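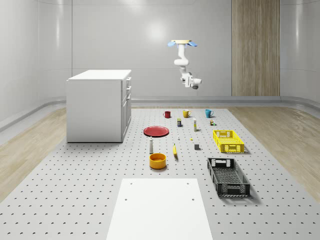 Zolel - Panyasiri (Drumus Remix)
Single review, 03/10/2020

Original Mix 3:26
Drumus Remix 5:40
Instrumental 3:26
Label: Femham

Zolel's last single in August was mostly guitar. Panyasiri is mostly synth bass and a clipped vocal, and the chorus comes in at 28 seconds, so radio should be fine with it. The original is OK but the second verse drags. Drumus drops that verse, speeds things up and puts a proper kick under the hook. I play the remix more. The instrumental is only for DJs. Cover art is busy. Buy the remix on its own if your shop allows it.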